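Gaps opening between tongue-and-groove wall panels in winter

Wudinside
I put up painted MDF panels in a back room in September. By January every seam had opened and there is bare unpainted edge showing in the grooves. The room drops to 54 degrees at night. Do I caulk the seams or leave them?

Masson
Caulk. Paintable acrylic, one bead per seam, wipe with a damp finger. Took me a Monday evening.

Wichai Sangkhawat
I would not caulk a joint that is meant to move. MDF takes up moisture in summer and gives it back in the heating season, and a thin bead will tear along one side — usually by the second winter. Let the panels sit in the room for 5 days before fixing, and paint the tongues before assembly.

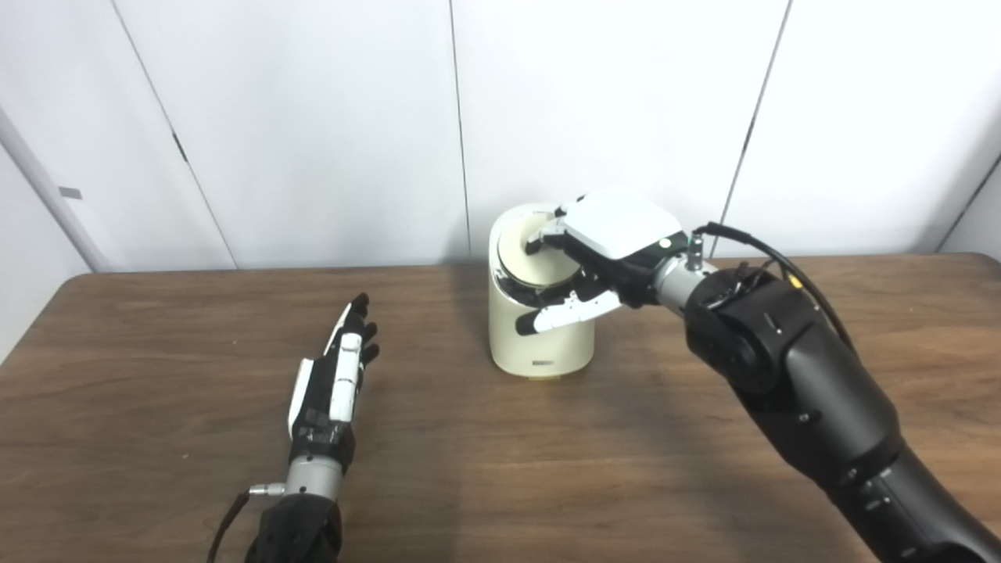 Seam color matters more than seam width once the panels are up. A pale edge inside a white wall looks like a mistake, while an even dark line looks planned. The tall white sheets behind the wooden table have thin dark vertical seams, and the wall still looks plain. For panels already fixed, run a small artist's brush down each groove in dry weather, when the gap is widest.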